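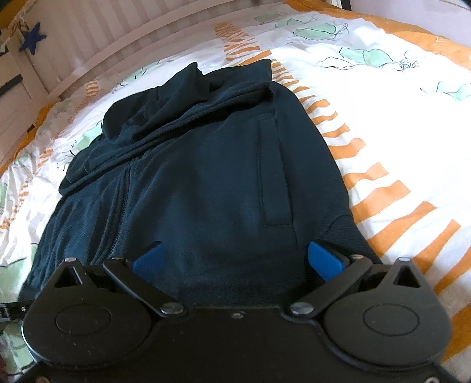

Kheri Kombo has mapped hedge bindweed on the field margins at Bunder for two seasons. He works on foot, with a hand lens and a tape, and records the plant in plots of 2 by 2 meters.

"The first thing I check is the base of the flower," he said. "Field bindweed has two tiny bracts set well down the stalk. Hedge bindweed has two large ones that wrap the base and hide the sepals."

The leaves are less reliable. Both species have arrow-shaped leaves, and size varies with shade and soil. Kombo measures them but does not name a plant from a leaf alone.

Asked how the stems climb without tendrils, he said the growing tip sweeps in a circle until it meets something upright. "Then it winds. Counterclockwise, seen from above. I have not recorded an exception."

Most of the spread at Bunder is underground. The white rhizomes are brittle, and a short piece with a bud can produce a new shoot. Jenő Bodnár, who manages the margins, stopped tilling them for that reason. He now cuts the top growth every few weeks until September.

"It weakens the plant slowly," Bodnár said. "I would not call it control yet."

Kombo's plot sheets list 1680 shoots for the first season. The second season's sheets are still being checked, and 40 plots along the ditch have to be walked again.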